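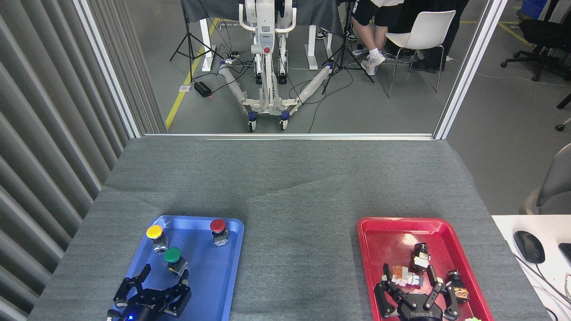
A reader at Choo asked whether it would save time to skip the slow demonstrations and speed up the fast ones in software afterward. Several other sites have put the same question to us since the spring issue, so the answer gets its own item this month.

4 min read

Search articles Search Clear

Resampling a demonstration changes the timing of the recorded positions and leaves the positions themselves alone. If an operator hurried the approach to a bottle and closed the fingers while the wrist was still turning, the resampled file contains the same poorly timed close, only stretched or compressed. The policy learns it either way. We tested this on the two-arm sorting task at Vedard, with small bottles in a blue tray and a red tray and one gripper working over each. Policies trained on resampled fast demonstrations missed more grasps than policies trained on demonstrations given at a moderate pace. Most of the misses were early closes.

Our current advice is to demonstrate at the pace you want the arm to run during contact, and to move faster only in free space. In practice that means an operator can cross the table between trays at normal speed but should settle over the bottle before closing.

Two related points came out of the same work.

Pauses. Operators new to the leader arms tend to stop above the object while they judge depth from the camera view. A short stop does little harm. A long one teaches the policy that holding still above a bottle is a valid thing to do, and at run time it sometimes never leaves that state. The Drestance recorder now flags any interval in which both arms are stationary, and the flagged intervals can be trimmed before training. Please trim only where both arms are stationary. If one arm is holding while the other works, that stillness is part of the task.

Bottles lying on their sides. Upright bottles are approached from the cap end and present few difficulties. A bottle on its side has to be taken across the body, and the finger linkages need clearance from the tray wall. Early batches had very few of these cases and the policies were correspondingly weak on them. We now ask for a bottle on its side in at least one tray for 16 of every 60 episodes, placed at varied angles. Episodes where the operator tries a grasp, backs off and tries again should be kept, provided the second attempt is clean. Mark them "recovery" in the notes field so they can be weighted separately.

On session length, the Vasar site reports that tracking error between leader and follower arms rises toward the end of long sittings. The arms were checked and were within calibration, so operator fatigue is the likely cause. Sessions are now capped at 30 minutes, followed by a change of operator. Each operator may record up to 24 episodes in a session, and there is no benefit in reaching that number by rushing.

Sites running the older gripper firmware should note that the finger position is logged one control step behind the arm joints. The converter corrects for this if the firmware version is entered in the session header. Leaving the field blank applies no correction and produces no warning. The next converter release will refuse a blank field.

Revised operator notes, including the trimming rules and the list of note tags, will be in the shared folder in June. Sites that have already recorded under the old rules do not need to repeat anything. Run the stationary check on the existing files, send us the summary it prints, and hold off on training until we have replied.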